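Timunard launches purple kitchen cloth and asks households to wring it out properly

For immediate release, July

Timunard, the household goods firm, has today put its new washable kitchen cloth on sale, and with it a short leaflet on what to do at the sink at the end of the day. Cloth comes in purple only for now. Other colours later in the year, dates to be confirmed.

It is sold in packs of 2, through the Timunard website and at all Moynihan homeware shops. A first run of 3,443 packs has gone out to stores already. More on order.

The launch follows a home trial in which 97 households in Uvitz used the cloth in place of whatever they normally had by the sink. Old T-shirts, mostly. Sponges. One household had been using a flannel from a holiday cottage. They were asked to keep a small diary, wipe down as usual, wring out, hang up, and write down when the cloth began to smell. Some kept the diary better than others.

What came back was fairly plain. Cloths that were wrung hard and hung over a rail or tap stayed fresh for longer. Cloths left in a heap in the bowl were smelly by the second or third day. No great surprise to anyone who has picked one up on a Monday-ish sort of morning, but it did change how the product was made.

"We had a thicker cloth in mind at the start," said Bushra Malik, head of product at Timunard. "Lovely thing, held loads of water. Then people told us they couldn't get the water back out of it. Sore wrists, dripping all down the cupboard doors. So we went thinner. You can get both hands round it and give it a proper twist."

The finished cloth is a soft woven one, hemmed on all four sides, with a hanging loop at one corner. The loop was a late addition and came straight from the trial diaries, where it was asked for again and again. It can be used on worktops, hobs (once cool), tables, taps and sink surrounds. Not for glass, it leaves streaks. Timunard does a separate glass cloth.

Wringing gets a whole side of the leaflet. Rinse under the tap first, until the water runs clear. Fold in half, and half again if your hands are big enough. Hold it low over the sink, one hand each end, and twist in opposite directions. Shake out, turn it round, do it again. Second twist gets out more than people expect. Then wipe the edge of the worktop where the drips landed and hang the cloth up open, not bunched.

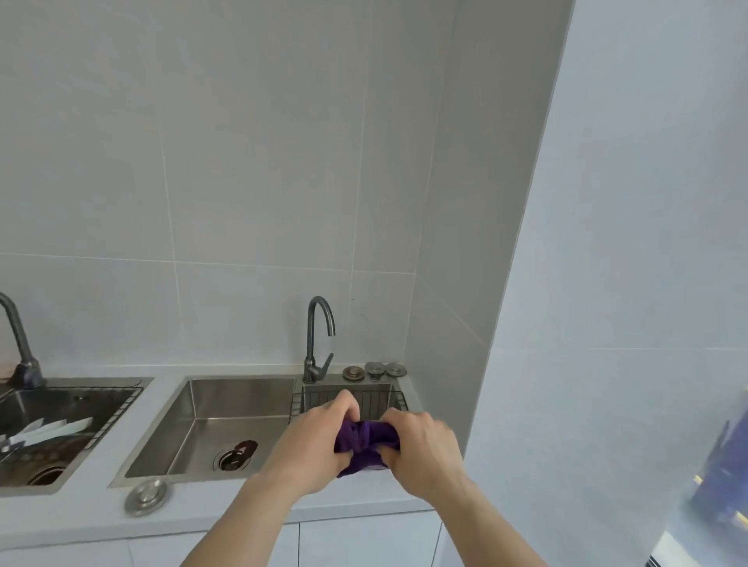
How often should a kitchen cloth be washed?

Every day if it's been used for food spills, and otherwise every second day, at 60 degrees with the tea towels.

Fabric softener should be left out, it coats the fibres and the cloth stops soaking things up. Purple dye may run a little in the first wash so keep it away from whites that once. After that it can go in with anything. Tumble drying is fine on low. No bleach.

The leaflet also covers the sink itself, which the trial households kept asking about. Rinse the bowl after washing up, then go round it with the cloth and a drop of washing-up liquid, following the grain of the steel. Lift out the strainer and clean under it, as that is where the tea leaves and onion skin end up. If there is a rack in the sink take it out once a week and scrub it with a brush. Do round the base of the tap too. Dry everything with a second cloth to stop the white marks, a real problem in hard water areas such as Uvitz. Limescale on the spout comes off with a cloth soaked in vinegar, wrapped round and left for half an hour. Check the tap maker's instructions beforehand if the finish is anything other than plain chrome.

Lorenz Prantl, who buys kitchen and laundry lines for Moynihan, said the shops had been after a decent cloth for a while.

"We sell a lot of sponges and we get a lot of complaints about sponges," he said. "They fall to bits. A cloth you can boil up with the towels and use again for months is an easier sell, and customers like that it's one job, one cloth. The colour helps aswell. You don't mix it up with the floor one."

Moynihan will have demonstration sinks in its larger branches throughout July, where shoppers can try the cloth wet before they buy. Aprons supplied. Demonstrations run from 10am until 4pm with a break for lunch. Children welcome but please keep sleeves rolled up.

Anyone with a Wiso loyalty card gets a third pack free when buying two. Card must be shown at the till, the offer can't be added afterwards and does not apply on the website. One free pack per card.

A further 500 packs have been set aside for community kitchens and lunch clubs. To ask for some, write to the Timunard press office with the name of the kitchen, a delivery address and how many people cook there in a normal week. Requests will be dealt with in the order they arive. Postage is paid by Timunard.

Notes to editors

The home trial was run by Timunard in Uvitz over the spring. Households recieved the cloths free of charge and kept them afterwards. They were not paid.

Samples and printed leaflets can be sent out on request. Bushra Malik is available for interview most mornings before 11am, Lorenz Prantl by arrangement through Moynihan.

The leaflet is packed with every cloth and may be reprinted in full or in part as long as Timunard is credited.

ENDS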